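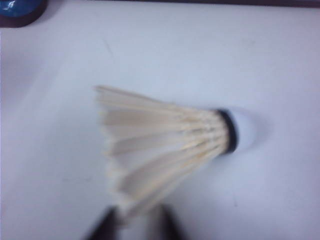

Week 3: Getting people home from hospital

Right, discharge planning! I worked on a rehab ward at Lemwood before I taught, so expect me to go on a bit. Planning starts on the day someone comes in (yes, even if they're poorly). 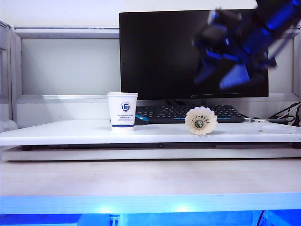

Ask early who's at home, whether there are stairs and who does the shopping. At Lemwood we had 14 beds, and one missing key safe could hold up a bed for days. 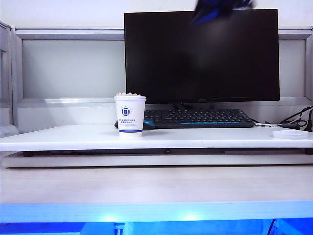

Then there's the handover to the community team, where medicines lists love to go astray – ring them as well as sending the form.

Before the seminar, read the Surnholm case and jot down 3 things you'd have asked on admission. The June essay is 2,000 words, references not included.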